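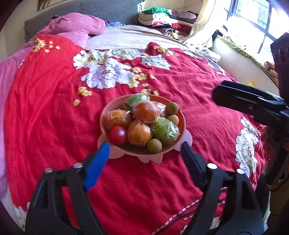 Ister double duvet set, eight months on

I bought this set last October, when the old covers finally gave up at the corners, and I've been meaning to write it up ever since because I like it so much. It's the Ister double: one duvet cover, two pillowcases and a fitted sheet, all cotton. I paid 46 pounds for it at the Fester shop in Stelletcombe, in the dark green. There's a grey and a mustard as well, and my sister-in-law Yến Đặng has the mustard, so some of what follows is hers.

First thing, the feel. Straight out of the packet it was stiff, almost papery, and I did wonder if I'd made a mistake. Two washes sorted that out. By Christmas it had gone properly soft, the way a good shirt does, and it's still going (Yến says hers took four washes, but she lives somewhere with very hard water and says that about everything). It's a crisp sort of cotton, cool when you get in, so if you love brushed cotton or jersey you may find it a bit bracing in January. I love it. I'd forgotten how nice it is to stretch your feet out into a cold corner!

The fitted sheet is the real star for me. Our mattress is a deep one and every sheet I've owned has pinged off at the top left by about Wednesday. The Ister has elastic all the way round and a pocket of 37 cm, and it stays put. I can sit on the edge of the bed to put my socks on and nothing shifts. There's also a little woven tag at the foot end so you know which way round it goes, which sounds like nothing until you're making a bed at eleven at night with one lamp on.

Now the duvet cover. It does up with buttons, seven of them, and they're sewn on well, with a proper shank of thread behind each. I haven't lost one yet. Inside there are ties at all four corners and these are brilliant – long enough to make a bow, and they hold the duvet so it doesn't slump down to the bottom end and leave you with two empty layers of cotton round your shoulders. Yến snipped hers off because she can't be bothered with them and now complains that the duvet slumps.

Washing: I do it at 40 with everything inside out and the buttons done up, otherwise you get the usual business of finding a sock and a tea towel balled up in the corner. It dries overnight on the airer if the heating's on. The colour has dulled a touch from where it started, more on the pillowcases than on the cover, and I don't mind it. The mustard has held up better, going by the two side by side on Yến's line at Easter.

A few grumbles. It creases. If you want that smooth hotel look you'll be ironing, and a double cover is a lot of ironing. I pull it off the line slightly damp, fold it in quarters and lean on it, and that does for me. The pillowcases are the envelope sort and the flap is on the short side, so a fat pillow pokes its nose out. And the packaging says 400 thread count in very large letters, as if that settled anything. I've had higher counts that felt like a raincoat.

One seam on the fitted sheet started to come undone in March, near a corner, only a finger's length. I took it back expecting an argument, and Keir Purves at the shop swapped it on the spot without a receipt. The new one has been fine.

Before this I'd had a set from Trình, which was lovely for a year and then went thin in the middle, and a supermarket one that bobbled so badly it was like sleeping on toast crumbs. I can't tell you yet how the Ister will look after three years. After eight months of a wash every week, though, there isn't a single bobble on it, and I've checked with the big light on.

I've gone back and bought a second one in the grey, for the spare room. Same shop, two pounds dearer now, and they were down to singles and doubles, no kings until the next delivery.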